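Floors, wrapping and handing things over
Handout 3 - Display and Showroom Practice
Room 98, Lowther Building

Start with the floor. Visitors ignore signs, but they will walk around a strip of tape as if it were a canal. Mark your corner before anything else comes in, and keep it square. Carpet forgives a lot - a wonky corner it does not.

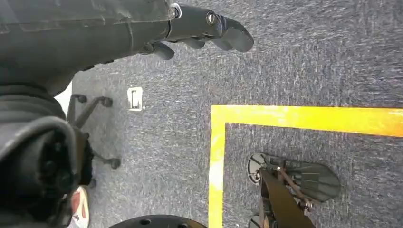 Fig. 1. Yellow tape on flecked office carpet.

Wrapping is next. Clear plastic is cheap, noisy and breeds when left alone. The Soseck checklist gives it a single line (item 2, "remove"), which suggests its author has never tried. Fold it, bag it, then look behind you for the rest.

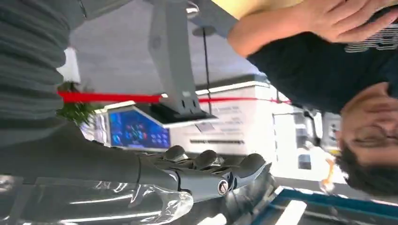 By Leonie Donnelly | May 12, 2021

Last, handling. A glossy cover catches every lamp in the building, so tilt the book until the title can be read. When passing it across, keep your fingers near the top edge and let go late. Students who let go early will know the sound. 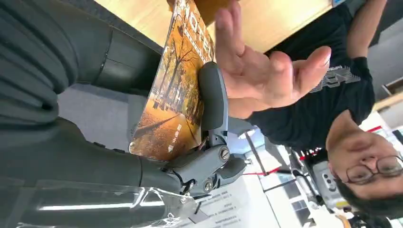
Fig. 3. Book with an autumn cover, held upright.

For next time: read the Flivora floor plan and redraw one corner of it. Pencil, please. Last January's felt-tips are still on the desk.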